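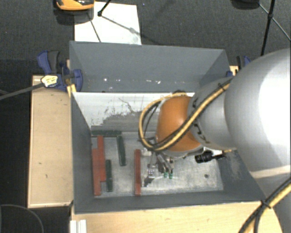

Gray bin with red and green bars, viewed from above.

Ticket: Slide flume water supply, low flow at start tub
Site: Trarnavholm indoor pool, slide tower 2
Product: Bokent closed body flume, single pump, polyethylene
Opened by: Lucyna Baran, pool operations
Assigned to: Ward Martens, technical support
Status: Closed
Opened: Aug 3, 2021

Problem as reported

Riders are stopping in the second 360° curve. Smaller riders have to push themselves through to the runout. Flow at the start tub looks weak and pulses every few seconds. The pump was serviced last December and ran normally until this week. The slide is closed to the public until this is fixed.

Controller shows no alarm. Flow display reads 505 gpm. Setpoint is 1,000 gpm.

Reply 1 – Ward Martens

Please keep the slide closed. Send the following:

Pump discharge pressure with the throttling valve in its normal position
Pump suction gauge reading
Drive output frequency and motor current
Surge tank level with the pump off, then after ten minutes of running
Date the suction strainer was last opened

Do not raise the drive frequency above the commissioning value to make up the flow.

Reply 2 – Lucyna Baran

Discharge is 6 psi and the needle swings. It is normally 14. Suction gauge shows a deeper vacuum than on the commissioning sheet, but I do not trust that gauge. Drive is at 60 Hz. Motor current is lower than normal. Tank is at the upper mark with the pump off and drops to just above the suction fitting after ten minutes. Strainer basket was cleaned last week by Dariusz Kozłowski. He found hair and two wristbands, nothing else.

Reply 3 – Ward Martens

Low current together with low pressure and a swinging needle usually means air in the pump. There are two places to look.

1. Strainer lid O-ring. It was disturbed last week. Remove, wipe the groove, check for a flat spot or a nick, lubricate with silicone grease only, refit. Tighten the lid knobs by hand in a cross pattern.

2. Tank level. If the level drops that far, the suction fitting can pull a vortex. Check the return line from the runout to the tank. The return grates should be clear and the return valve fully open.

Do item 1 first and record the flow before starting item 2. If both are done together we will not know which one mattered.

Reply 4 – Dariusz Kozłowski

O-ring had a nick near the hinge side. Replaced with the spare from the kit. Pump primed faster. Flow now 705 gpm, so a gain of 200. Discharge 9 psi. Needle still moves but less. Tank still drops to the same place.

Reply 5 – Ward Martens

The lid was one leak. Continue with the return line. Is the return valve a butterfly with a lever or a gear operator? On gear operators the indicator plate can slip and show open when the disc is partly closed.

Reply 6 – Dariusz Kozłowski

Gear operator, made by Urbańczyk. The plate shows full open. I turned the handwheel further and it kept going for several turns before it hit the stop. Tank level came up while I was doing it and now holds at the middle mark. The screw on the indicator plate was loose.

Flow 905 gpm. Another 200. Discharge 12 psi, needle steady.

Reply 7 – Ward Martens

Good. The remaining difference may be at the throttling valve. Check its position against the commissioning sheet. Deirdre Foley has the signed copy on our side and will attach it. Open one notch at a time and wait five minutes between steps. Stop at setpoint, even if the valve has travel left.

Reply 8 – Deirdre Foley

Sheet attached. Throttling valve is listed at notch six of nine. The suction gauge on the sheet is a Drastwood, liquid filled. If yours is dry it has been swapped at some point and the readings should not be compared.

Reply 9 – Lucyna Baran

Valve was on notch five. Moved to six. Flow 1,000 gpm, discharge 14 psi. Ours is a dry gauge, replacement ordered.

Wojciech Witkowska made the test rides, feet first on his back, as posted at the start tub. No stops in either curve. Runout depth checked before reopening.

Resolution

Strainer lid O-ring replaced. Return valve opened fully, indicator plate reset and screw secured. Throttling valve returned to notch six.

Open item: suction gauge – to be fitted by site staff. Record new baseline with the pump at 60 Hz and send to support.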